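I took the afternoon off in April to go to the open day at Trevex, because I have been promised a machine that does my chores since I was a kid and I wanted to see how far along we are. The short version for those of you who only came for that: not in my kitchen yet. The long version has a lot more paper in it than I expected.

Parking was a pain (use the lot behind the Brimon building, it's free after 1 p.m.) and the sign-in line was longer than the coffee line, but once you're upstairs you can wander pretty much where you like. There must be a rule that these places have to smell of carpet glue. I started in the office room, where the chore of the day was desk tidying. People do it with grippers in their hands instead of their fingers, and the recordings are what the machines are supposed to learn from.

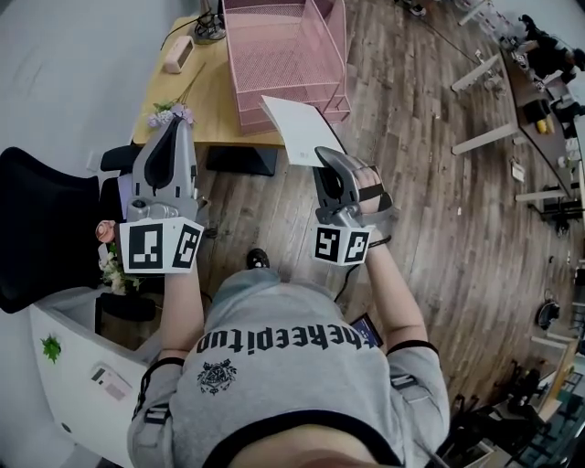

My own desk is a disaster, so I had a personal interest in this one! I asked what the hard part was and was told paper, no hesitation at all. A cup stays a cup wherever you grab it, but a sheet bends and sticks to its neighbor, and then slides off somewhere you can't reach. I stood there longer than I meant to, watching one white sheet in the jaw of the right-hand gripper, tilted up toward the desk with the pink wire letter tray on it. It looks like nothing. Then you think about what your fingers do when you file a bill – the little rub to make sure you've only got one – and you start feeling pretty good about your fingers.

They let visitors have a go with a practice pair. I got an index card off a table on my third try and was far too proud of it. The grippers are heavier than they look, and after a few minutes my wrists had opinions. One of the staff told me a new chore can need 100 tries before they even look at whether it's worth teaching, and the fussy ones need a lot more.

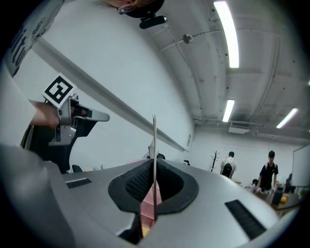
Looking up from between the jaws, with the black rubber grip pads on either side.

I liked that rubber. It has a fine dotted texture on it, a bit like the thumb pads on my good kitchen tongs, and I'd have bought a set on the spot.

Downstairs was the Foseo stand, with a towel-folding arm behind a rope. It did 20 hand towels while I ate a sandwich, and most of them I would have refolded. The Ekanayake people next door had a shelf-stocking demo that seemed much closer to something a store could use, boxes only, no bags. I asked about bags of chips and got a laugh.

So, would I pay for one? For a stockroom, maybe in a few years. For my mail pile, no, and I'll keep doing it myself on the kitchen table with the radio on. Entry was free, the sandwiches were not, and if you go next time, get there before 2 because the practice table fills up fast.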